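Halonen Rubber and Plastic Conditioner, 8 oz
Sold by Pradutura
Page last changed November 8, 2021

We held off stocking this for a long time. Most bottles that promise to "restore" black rubber and plastic are silicone oil with a nice smell, and they leave a shine that picks up dust by the next morning. Halonen makes big claims on the label too, and we don't repeat all of them below.

What it is: a thin, water-based lotion, milky white, no dye. It is meant for door seals, tool grips, floor mats, luggage wheels, garden hose and the black plastic trim on cars and appliances. Put a little on a cloth, wipe it on, wait 8 minutes, buff off what is left.

The label says one coat lasts "all season." It doesn't say which season. On the seals of our delivery van it was good for 34 days, in January, with road salt. On a rake handle kept in a shed we stopped checking.
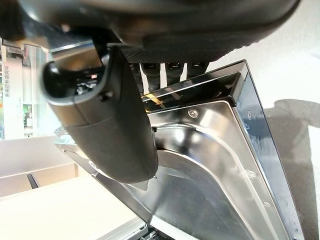 Finish is where we are pickiest, and where this bottle earns its shelf space. It dries without gloss. If you start with a glossy part you will still have a glossy part, and if you start with a gray, chalky one you get something darker and a bit uneven until the second coat. The look people usually ask us about is a flat black with a slight rubbery character, like the thick piece with the rounded tip in the photo. Perforated or mesh surfaces such as the dotted band higher up are another matter: lotion sits in fine holes and dries white. Use a soft brush there, and very little product, or leave it alone.

Halonen also says it "feeds" the rubber. Rubber doesn't eat. A seal that has gone hard or cracked needs replacing, and we'd sooner sell you the seal.

Details
Contents: 8 oz, flip cap
Coverage: the maker says 80 square feet. We got less on mats with a deep tread.
Coats: 2 for faded parts, one for upkeep
Scent: faint, a little like floor soap
Not for: tires, shoe soles, steps, steering wheels, brake parts, anything that touches food

The gallon refill is sold under the name Skutilano. The maker tells us it is the same lotion. It looks and smells the same to us - that is as far as our testing goes.

The Prernum applicator pad shown in the maker's ads is not included. An old T-shirt works as well. We carry the pad if you want one.

Try it on a hidden spot first, especially on soft-touch coatings that have started to go sticky. It won't fix those, and on one flashlight of ours it made things worse.

Questions about a particular part go to Seija Harju at the parts counter. Send her the material if you know it.

Unopened bottles can be returned. Opened ones can't, even if the cap is back on.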